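Olside Lab Notes, 13 March 2019

Bag cell stopped after gripper fault

The bag-handling cell at the Olside site was stopped last week and stayed down for two days. The cause was a gripper that reported itself open when it was still partly closed. No one was hurt. The right arm pulled against a bag that was still held at both ends, the film stretched, and the arm swung back when it tore. It passed through space where an operator sometimes stands to reload the wall hook.

The fault had shown up before in a milder form. During the May run last year the Stanetti cell logged the same position error 44 times in 200 cycles, and it was put down to a loose cable connector. The connector was replaced and the errors dropped off for a while. They came back this winter at Olside, where the arms run the same software but handle thinner film.

We now think film is getting into the finger linkage. Thin shopping bags tear easily when both grippers squeeze them into a ball, and a small strip can fold into the joint. The fingers then stop short of fully open. The motor draws a little more current than usual, but stays under the limit that would trip an alarm, and the controller takes the timed move as complete. When the gripper was opened up on the bench, a strip of pale blue film was wound around one of the pins.

Work with the cell restarted at low speed on the old setup, with bags clipped to the wall panel and both arms working close to the carpet. Torn bits still end up on the floor. 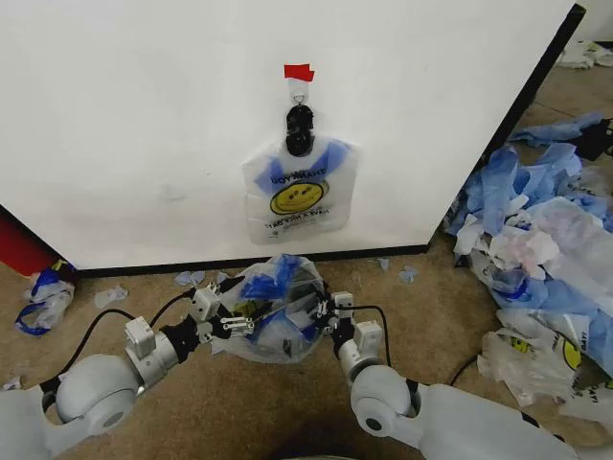 Sun, who read a draft of this item, asked why the speed limit didn't catch the swing. The limit applies to moves the controller has commanded. When the film let go, the arm was already pushing, and the rebound was over before the joint monitor had two readings in a row outside its range. The monitor needs both before it cuts power. That setting was chosen to stop false trips and nobody had looked at it again after the arms were moved to bags. It is now set to trip on a single reading for the wrist and shoulder joints. We have had more stops as a result, most of them caused by the cables tugging on the wrist. Those are a nuisance but we will live with them for now.

Other changes in force at Olside:

The hook is reloaded with the arms powered off. Pausing the program is no longer enough.

Finger position is read from the encoder at the end of every open command. If the reading is short, the arm holds still and waits for a person.

The linkage is checked for film at the start of each shift and after any tear. Use the plastic pick, not a blade.

Scraps are cleared from the floor in front of the panel between runs, with power off. Loose bags are to be kept out of the reach of both arms.

The Iketti linkage cover has been ordered for both grippers. It closes off the side of the joint where the strip was found, though it adds some width, and we don't yet know how it will do on bags lying flat against the wall. Until the covers are fitted the cell stays at low speed.

The current log from the day of the stop runs to 117 pages and is in the shared safety folder along with the bench notes. Sites using the same grippers on film or fabric should check their own logs for open commands that end with raised current. Please send anything you find to the Olside safety desk before the next newsletter.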